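Thu 23 April

Back on the shellac. I left the two test boards from last week under the window and they're fine to the touch now, but you can still dent the thicker one with a fingernail, so I was right to be grumpy about it. That's the Salminen flakes, the ones from the bottom of the tin. The fresh bag is a whole different animal (dissolved overnight, barely any gunk in the filter!) and I'm going to stop pretending the old stuff is good enough for anything but sealing knots.

Spent most of the morning on the Bavia cabinet. Both doors are off and the hinges are soaking. Somebody before us glued the left door panel solid into its groove, all the way around, and of course it split when the wood moved. I got a thin knife in along the bottom and worked it loose with warm water and a lot of muttering. The top edge is still stuck. Tomorrow: more warm water, maybe a little vinegar, no hammer. I mean it about the hammer.

Bohdan Zakharchenko came by after lunch and we argued about grain filler again. He'd fill everything, even maple. I think on a light wood you end up with a muddy look and you've spent an afternoon getting it. We settled on doing a side-by-side with the offcuts, his half filled, my half bare, same number of coats on both, and then we'll leave it on the bench and see who comes around. If you're reading this and you have an opinion, write it on the masking tape, please, and not on the sample.

Also asked him about the drawer runners. He'd wax them and leave them alone. Fine by me.

I've been thinking about pale wood in general, mostly on account of the Furnaston order. They want a clear finish that doesn't go orange, on shelves that are going to get knocked and wiped down all the time. Oil is out, I think, it'll warm up the color the minute it goes on. Shellac won't like the wiping. Leaves me with a water-based finish, which I don't love spraying, but two thin coats with a light sand in the middle ought to do it. The rims are what worry me. Any shelf with a raised lip collects finish in the corner and you get that milky little puddle, so I'll brush the corners out first and spray after. 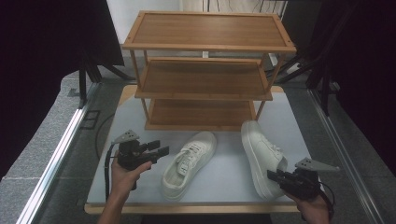
Three-tier rack, honey-colored wood, raised rims on all the shelves.

Water-based finish raises the grain like crazy, so wet the parts first, let them dry, knock the fuzz off with 320, and only then start. I skipped that on the Odov stools and I'm still sorry. You could have grated cheese on those seats.

Bench stuff. The card scraper needs a new hook, I can feel it making dust where it used to make shavings. The burnisher has wandered off again -- if it's in your apron, put it back in the tin by the vise. Mixed 14 ounces of the new shellac, labeled and dated, second shelf of the finish cabinet. Please don't top it up from the old jar.

Invoice for the Bavia job is 2,287, sent this afternoon. Still owed: hinge pins, one escutcheon, and a call to them about whether they want the old key copied.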